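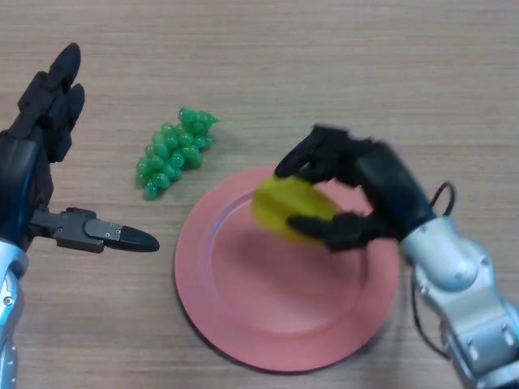 *Green plastic grapes and a pink plate on a pale wooden tabletop.*

# Slow Water: Two Days on the Hornotano Lake Boats

The first boat leaves Prakik while the bakery is still pulling up its shutters, and if you can drag yourself out of bed for it, please do. I've taken lake boats in a good many places and I can't think of a better start to a day than the one I had in February, standing on the back deck of the *Schmieder* with a paper cup of coffee and my scarf pulled up to my eyes, watching the town slide away in the half dark.

Hornotano is a long, crooked lake, shaped a little like a bent elbow, and the road only follows one side of it. On the other side the villages have paths, woodpiles, steep little gardens and a landing stage each. The boat is their bus. It carries schoolchildren and mail and crates of onions, and it will carry you too, for the price of a sandwich, with a view that would cost a fortune anywhere with a cocktail menu.

## Getting aboard

You buy your ticket from the window at the end of the Prakik pier, or on the boat if the window is closed, which in winter it often is. Ask for the two-day pass. It covers every scheduled crossing, upper lake and lower, and you can hop off wherever you like and catch the next boat along. I did this with no plan at all and had a wonderful time, although I did once spend a long while on a bench in Jinura with nothing but a goose for company (more on Jinura in a moment, because I loved it).

There are indoor seats on the lower deck, upholstered in a stubborn brown wool that has outlived several engines. Regulars head straight for the ones over the boiler room. Visitors go up top, get cold, come down again and find the warm seats taken. I'd still go up top! The lake is narrow enough in its middle stretch that you can smell the wood smoke from both shores, and on a clear morning the light comes over the eastern ridge all at once and turns the whole surface the color of weak tea.

## The man at the wheel

Ludger Eichhorn has been steering boats on Hornotano for most of his working life, and he learned the lake from the deck, coiling ropes as a teenager. He let me stand in the wheelhouse between Prakik and the first landing, on the understanding that I wouldn't touch anything or talk during the docking.

"People ask if it gets boring," he told me, once we were back out in open water. "Same lake, same stops. But the wind is different every morning, and wind is most of the job."

He pointed out things I would have sailed right past: the line on the water where the river current pushes in from the north, the white post that marks a shelf of rock, the boathouse with a green door where somebody always waves. Somebody did wave. Eichhorn gave one short pull on the horn without looking up from the compass.

He's fond of the *Schmieder*, though he admits she is a pig in a crosswind. She was built for summer crowds and sits high, with a broad flat face that catches every gust. Her sister boat is lower and faster and, in his opinion, has no character whatsoever. Try both and see what you think. I'm with Eichhorn on this one.

## Jinura, and why you should miss your boat there

Halfway down the western shore, where the lake bends, the boat noses in below a village that looks as if it had been poured down the hillside and set. Jinura has a single lane, so steep in places that it turns into stairs, and it starts right at the end of the landing stage. I climbed it before breakfast and was very glad of the bench at the top.

From up there you can see both arms of the lake at once, the wide northern one with Prakik at the far end and the narrow southern one running off between the cliffs. The summit behind the village stands at 1,209 meters, and there's a marked trail to it that begins by the chapel. In February the upper part was under snow and I turned back at the tree line, which was plenty. The lower part is lovely, all beech woods and old stone walls, and you keep getting glimpses of the water through the trunks. Wear proper boots. The path crosses the same stream over and over, and the stepping stones are slick.

Back down by the water there's an inn that opens its kitchen when the midday boat comes in. You get whatever is on the stove. For me that was lake perch with potatoes and a heap of pickled cabbage, then a baked apple so hot I had to sit and look at it for a while. I watched my boat leave through the window, spoon in hand, and ordered coffee.

## The southern arm

South of Jinura everything closes in. The cliffs come straight down into the lake and the engine noise bounces back at you from the rock, so that it sounds like a second boat is traveling just out of sight. This stretch takes 15 minutes, and the deck goes quiet for it. Cormorants sit on the ledges with their wings hung out. There are two waterfalls, a thin one that you'll only see after rain or during the melt, and a big one that sends a fine mist over the rail when the wind is in the west. Stand on the left side going down if you want a faceful of it, on the right if you've just cleaned your glasses.

The boat turns around at the southern landing, which is a pier, a shed and a footbridge. You can stay aboard for the return trip. If the weather is kind, get off and walk over the footbridge to the gravel beach, where the water is so clear that the stones on the bottom seem close enough to pick up. They aren't. I went in up to the elbow finding that out, in February, and regretted it all the way home.

## A few useful things

The winter timetable is thin, so take a picture of the board at each landing before you wander off. The last boat north leaves the southern landing well before dark, and the one after that is tomorrow's.

Bring layers, and a hat that ties on. There's hot soup on the *Schmieder* most mornings, sold from a hatch near the stairs until the pot is empty. Dogs travel free and get a great deal of attention. Bicycles are allowed if there's room on the foredeck, though with the lanes as steep as they are I'm not sure what you'd do with one.

For a bed, Prakik has the most choice, with several guesthouses along the waterfront and a bigger hotel behind the church. I'd spend one night there and the second in Jinura, over the inn, where the rooms are small and plain and the windows open straight onto the lake. Leave yours ajar. In the morning you'll hear the horn when the first boat rounds the bend, and if you're quick with your shoes you can still make it down the stairs in time.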